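Bare metal floor in a storage bin - coat it or leave it alone?

Posted in Workshop & Storage by Orhun Ateş

I picked up two deep metal bins when a parts shop near me closed down in July. Gray-blue paint on the outside, flared sides, open top. They're going on a wooden bench in my garage to hold castings and brackets, nothing fancy.

The paint is chipped in spots and I can live with that. What bugs me is the inside. The floor is down to bare silver metal with scratches and smudges all over, and the back wall is scuffed to death. The guy at Duman Supply told me I "have to" strip the whole thing and put down the Samer two-part liner, which costs more than I paid for both bins. I have my doubts. He sells the liner.

Does a scratched metal floor need anything at all if the bin stays indoors? And if I do put something in there, will it survive having steel parts dropped on it every day, or am I going to be picking paint flakes out of my brackets by fall?

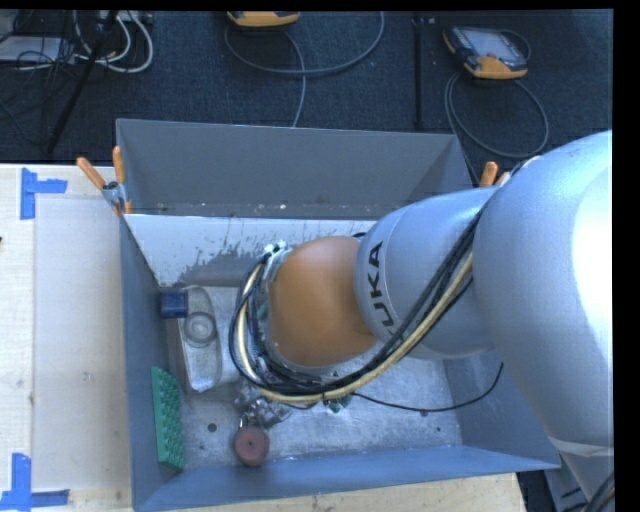 The bin, inside back wall and floor

You can see the worn gray patch on the back wall, middle and lower down, plus the dark streaks. The chips I mentioned are the pale spots low on the rear panel. I wiped the floor with a rag and mineral spirits before asking and the marks are still there, so I'm calling them scratches until someone talks me out of it.

3 replies

Zerrin Uysal
Leave it alone. I've had bins like this in a repair shop for 13 years and every coating anyone sold me came up in the corners first, then everywhere else. The Samer stuff may be fine on a truck bed. I never saw it hold up under loose parts, and I did try it, following the directions to the letter.

Scratches in bare metal don't tell you much. Look for orange or brown, and look hardest where the walls meet the floor, where damp and grit collect. If there's none, you don't have a problem yet. Find out what the metal is before you buy anything, too. Put a magnet on it. If it sticks, it's probably plain or galvanized steel and you'll want to keep an eye on it. If it doesn't, regular rust is a lot less likely.

If you want to spend money, get a rubber mat and cut it to fit. Lift it out once in a while, since water will sit under it. Mine gets lifted every 5 weeks or so I claim. Light machine oil on a rag does the rest, as long as you don't mind oily brackets.

As for the scuffed wall, I can't see why you'd touch it. The parts will scuff it again by the weekend.

Mairéad Flanagan
just spray paint it, any hardware store has the rust stuff. did mine the same color as the outside and it looks great

Hülya Yurt
I'd go with Zerrin on this. Spray paint looks great on the day, I'll give Mairéad that, but I'd like to see hers after a winter of castings.

One thing I'd add. If you end up painting anyway, paint only the outside chips and the top part of the walls, and sand the edges of each chip until you can't feel a step with your fingernail. Going straight over a chip just gives you a bigger chip later. Wear a mask for the sanding. Old shop paint can have lead in it, and a test kit is cheap next to that liner.

Also, has anyone here used the Mustumance drop-in trays? They claim to fit "most industrial bins" and I have trouble believing that with sloped walls. Mine slope enough that a square tray would rattle around at the top or never reach the bottom.

Orhun Ateş (original poster)
Magnet sticks. No orange in the corners that I can find, and I went over them with a flashlight. Skipping the liner and getting a mat. Hülya, I measured for the Mustumance tray and the closest size is 2 inches too long for the floor, so that's a no from me.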